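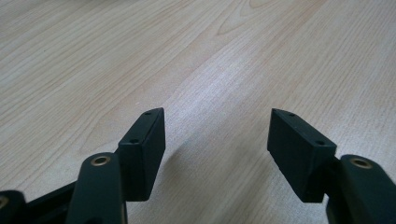
Musyoka Nzioka has argued that a neutral density filter should be chosen for the shutter speed it allows, and that its strength on paper comes second. Most introductory courses now teach the subject in that order.

Neutral density filter

A neutral density filter, usually shortened to ND filter, is a piece of darkened glass or resin placed in front of a camera lens to reduce the amount of light reaching the sensor or film. An ideal filter reduces all colours of visible light equally, so that the picture is dimmer but its colour is unchanged. Photographers use ND filters to lengthen an exposure or to keep a wide aperture in bright conditions. Filmmakers use them mainly to hold a steady shutter speed outdoors.

Strength

Three systems of labelling are in common use, and makers don't always say which one they follow. The first gives the number of stops, each stop halving the light. The second gives the optical density, where 0.3 equals one stop. The third gives the filter factor, so that an ND8 filter passes one-eighth of the light and equals three stops. A filter marked ND1000 is generally treated as ten stops, although ten stops is strictly a factor of 1024.

Exposure times are worked out by doubling the unfiltered shutter speed once for each stop. A scene metered at 1/60 of a second needs 1/8 with a three-stop filter and close to 17 seconds with a ten-stop filter. Printed tables and phone calculators are widely used for the stronger grades.

Types

Screw-in filters thread onto the front of the lens and must match its diameter. Step-up rings allow a large filter to be used on smaller lenses. Square filters slide into a holder and can be stacked or swapped quickly, though light may leak between the holder and the glass during long exposures unless a gasket is fitted.

Graduated filters are dark at one end and clear at the other. They are used in landscape work to balance a bright sky against darker ground. Hard-edged versions suit a flat horizon such as the sea, while soft-edged versions are preferred where hills or trees break the line.

Variable filters consist of two polarising layers, one of which rotates. Turning the ring changes the strength without removing the filter. At the upper end of the range, and particularly on wide lenses, a dark cross may appear over the picture.

Matte box filters are made in larger rectangular sizes for cinema cameras. Many video cameras also have ND filters built in behind the lens, selected with a wheel or a switch.

Use

In still photography the strong grades are associated with moving water, which takes on a smooth appearance in exposures of a second or more. People walking through a busy square may blur or vanish altogether if the exposure is long enough. A tripod is needed in nearly all such work. Focus is normally set before a strong filter is fitted, as autofocus may fail behind it.

In film and video, the shutter speed is commonly set at twice the frame rate, or 1/50 of a second at 25 frames per second. In full sun this setting overexposes at anything but a small aperture, and a filter of four to six stops brings the aperture back to a useful range.

Faults

Colour cast is the most common complaint. Older resin filters tend towards magenta, and some glass ones towards blue or brown. A cast that is even across the picture can be corrected by setting the white balance with the filter in place. Strong filters may also let through more infrared than visible light, which turns black fabrics reddish on certain digital sensors. Filters that block infrared as well are sold as IRND.

Stacking several filters increases flare and can darken the corners of the picture.

See also

Polarising filter
Exposure value
Long-exposure photography
Matte box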